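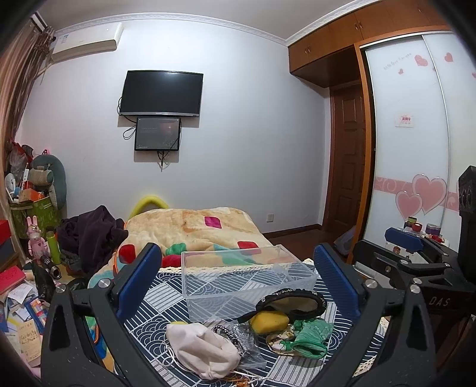
Clear box and assorted small things, before sorting. Drawstring pouch at left.

Small Stuff: Frequently Asked Questions
Bellow Home Notes, the tidying pages

What counts as small stuff?
Anything that fits in one hand and has no address. Cords, pouches, hair bands, the strap that came off something. Books have a shelf and coats have a hook. Small stuff has the bed, until bedtime, and then it has the chair.

Why do you tell everyone to use a clear box?
We spent two years recommending lidded baskets. They look wonderful and they are where things go to be forgotten. With a clear box you can see the mess from across the room, and shame does the rest. Frosted sides are fine. You only need to make out the general shape of your problem.

Do I have to buy one from you?
No. We sell the Omik box, we like the Omik box, and a salad container with the label soaked off works just as well. Please don't tell the shop.

What size should I get?
Smaller than you think. A big box is a drawer without the furniture. If the pile doesn't fit, that is the box doing its job.

Why sort on the bed?
It's flat, it's at a decent height, and you will want it back by eleven at night. People who sort on the floor can leave a pile there until October. A patterned bedspread does make small dark things harder to find, so run your palm over it at the end.

Is the mango-like fruit small stuff?
The mango-like item goes to the kitchen. We get asked about food in piles more than you'd expect. Food leaves first, before you start making decisions, or you will find it later by smell.

What do I do with drawstring pouches?
Empty them. All the way, upside down. A bulging pouch is a second pile wearing a coat, and you can't sort what you can't see. Once it's empty you may keep it, provided it gets one job. "Miscellaneous" is not a job.

And plastic bags?
If it crinkles and there's nothing in it, it goes. One reader wrote to say she was saving 500 of them. We wrote back and asked for what. That was in spring.

Cords and tangles?
Give a tangle three minutes. If it's still a tangle, decide whether you'd pay the price of a coffee to have it back, and act accordingly. Loose cord that survives gets wound around your fingers and tucked through itself.

How do I fold stretchy or crumpled fabric things?
You don't. Roll them and stand them on end along one side of the box. Anything with an elastic edge will undo your folding out of spite.

What is the Prekemari method, and are you using it?
It's the one where everything is laid out by color first. We tried it. We had a very handsome bed and nowhere to sleep. We sort by where a thing gets used, and color can look after itself.

How often should I do this?
Whenever the lid won't close. If your box has no lid, when things start sliding off the top.

Can I send in a picture of my pile?
Yes, through the contact form on the Hourani Street shop page. We read them all and reply to nearly all. Please leave the pile as it is. We can tell when you've tidied it first.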